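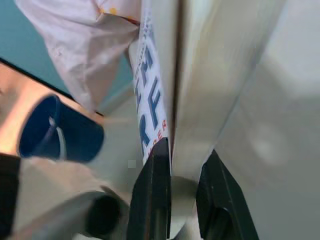 The first budget for this thing fit on the back of a pharmacy receipt. Arms, grippers, cameras, a computer to boss them around, a line for "misc." I remember being proud of the misc. line. It felt mature.

The total on the spreadsheet as of 13th October is 3027 dollars, and I would like to walk through how a person gets there while telling his family at every stage that he is nearly done shopping.

I should say what the money is for. I want a two-armed machine that can pick up after me in a bedroom. Trash goes in the bin, things on the bed go somewhere that isn't the bed. That is the whole ambition. A teenager will do the same work for less and also complain, so at least there's a feature difference.

Arms first. I had two quotes. Skodska sells a finished pair with a warranty and a phone number you can call. Indel sells you the motors and brackets and a PDF. I went with Indel, saved a lot on paper, and then spent part of the savings on a torque screwdriver, spare bolts, better spare bolts, and a second PDF. If you're pricing this out yourself, put your own evenings in a column. Mine would have paid for the Skodska arms by March.

Grippers were the one place I didn't cheap out, and I'm still a little smug about it. Two black fingers per hand, from Giraldo, with flat inner faces. I looked hard at a fancier hand with more fingers that cost as much as both arms together. Then I made a list of what is really lying around in our bedroom, and most of it was wrappers, packets and small round containers. Two fingers can manage that, or can be blamed for not managing it.

Cameras: I planned for one and bought 4. One up top so it can see the room, one at each wrist so it can see what it's about to crush, and one spare that I was sure I'd need and which has lived in its box ever since. The wrist cameras were an argument with myself that lasted weeks. They're worth it. From up top, a small thing between the fingers is mostly hidden by the fingers.

Cables get their own paragraph. I had budgeted 15 dollars for cables. I'd like to meet the man who wrote that down. Every motor wants power and data, every camera wants a cord, and all of it has to be long enough that an arm can reach without unplugging itself. I've since bought cable three times, each time a bit longer, each time with clips to hold it out of the way. The clips cost money too. There is a clips line now. 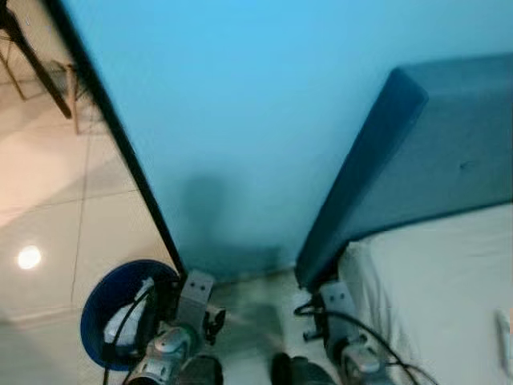
The work site. Blue bin on the left, bed on the right, cables wherever they please.

Some things that cost nothing and that I still failed to plan for. The floor is glossy tile, so every ceiling light comes with a twin. The sheet is pale, and pale things on it are hard enough for me to find. I priced a darker sheet and added it to the list under "vision system," because it looks better there than under "linens."

Still to buy:

An emergency stop button, a proper one, big and red. I've been using the switch on the power strip.

A rolling base. Jaken makes one that would take the weight, but it costs more than my first used car did and has better brakes. For now the robot goes where I carry it.

Replacement finger pads, a bag of them. They're cheap and I keep putting off the order to get free shipping, and to get free shipping I keep adding things to the cart.

I did cut one item, a small touchscreen that would have displayed the robot's status. I can see its status. It's either moving or I'm kneeling next to it with a flashlight.

The spreadsheet has a misc. line again, by the way. I've set it to two hundred dollars and locked the cell. I know the password, so we'll see.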